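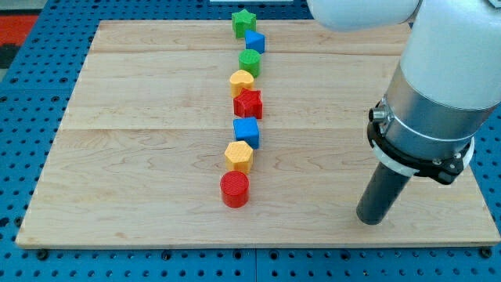

Derek Cropper objects that the first version of this page told readers to set the tip height from the data sheet, and that on his bench at Grendthorpe this left the tip dragging at one end of the board and riding clear of the blocks at the other. He is right. The data sheet figure assumes a level board, and few boards are level once they have been clamped to a perforated table. The procedure has been rewritten and now measures the board first.

Setting up the Kurketti push tool on a board with shape blocks

Last revised December 23, 2022

The Kurketti kit contains a clamp collar, a tube with a rounded blunt tip, a set of plastic shape blocks and a licence for the Gullenska motion software. The arm, the table and the board are not supplied. The tool has no moving parts and cannot pick anything up. All work is done by sliding the blocks with the side of the tube, so tip height and approach direction matter more than they would with a gripper.

You will need

The kit
A flat wooden board, planed and dry
A hex key set and a torque driver
Feeler gauges
A steel rule longer than the board
A straight-edge for checking joints between planks

1. Fit the collar

Put the arm in its service position and lock it. Offer the collar up to the wrist flange and start all the screws by hand before tightening any of them. Tighten in a cross pattern. Keep the collar's screw heads reachable, as you will need to get back to them in step 3. If your wrist has a side connector, leave it clear.

Slide the tube in until it meets the stop inside the collar, then nip up the clamp. Do not tighten it fully yet.

2. Check the board

Lay the board on the table and press on each corner in turn. If it rocks, shim it. Run the straight-edge over every joint. A step you can catch with a fingernail will stop a small block or turn it, and the software will log this as a missed push. Scrape the step down or turn the board over and try the other face.

Seams running across the direction of travel cause most of the trouble. Where you have a choice, lay out the first tests so that blocks travel along the planks.

3. Set the tip height

a) In Gullenska, open Tool, then Contact Height, and set the arm speed to its lowest value.
b) Jog the tip to a clear area at the near end of the board.
c) Lower it until a feeler gauge of the thickness given in your settings sheet is just held. Store the point.
d) Repeat at the far end, then at both sides. Store each point.
e) Press Fit Plane. The software shows the worst error across the stored points.

If the error is larger than the gauge thickness, go back to step 2. If it is smaller, tighten the clamp fully and repeat (b) once as a check. Tightening can draw the tube up slightly.

The default table height in the software is 814 mm. It is used only for the on-screen drawing and has no effect on the fitted plane. Rawan Nseir at Catterall, which sells the kit here, confirms that you can leave it alone.

4. Place the blocks

For a first run, set the blocks out in a single line down the board with a finger's width or more between them. A slightly wavy line is acceptable and is a better test of the vision set-up than a ruled one. Mix the shapes, and avoid placing two blocks of the same colour next to each other, which can lead the detector to merge them into one.

Park the tip to one side of the line before starting detection. If the tube stands between the camera and a block, the block will be missed.

5. Run a short push

Choose Single Push and select a cylinder or a cube. Leave the stars until later: a point can ride round the tube and send the block off at an angle. Set the length of travel to 200 mm or less and make sure the path is clear.

Watch the block as well as the screen. A good push keeps contact throughout and stops without the block sliding on. If the block spins, move the contact point towards its centre. If it slides on, reduce the speed.

6. Longer runs

The licence as supplied allows 2000 pushes before it must be renewed, and repeats made during calibration are included. Isamu Fujimoto reports reaching 1973 on his own set before noticing the counter, so check it under Help, then Licence, before leaving a long job running.

Wipe the tip and the board at the start of each run. Plastic dust collects in the wood grain and alters the friction.

Faults

Tip marks the board: plane fitted with the clamp loose. Repeat step 3.
Heart shape reported as unknown: update the shape file to the September release.
Block tips over: contact is too high. Lower the tip, refit the plane and try again.
Arm stops with a force warning: the block has met a seam or a shim is standing proud. Clear the fault, lift the tip straight up and inspect the board before restarting.

Spare tubes are ordered from Catterall. Quote the code stamped on the old one, as the earlier collar takes a different diameter.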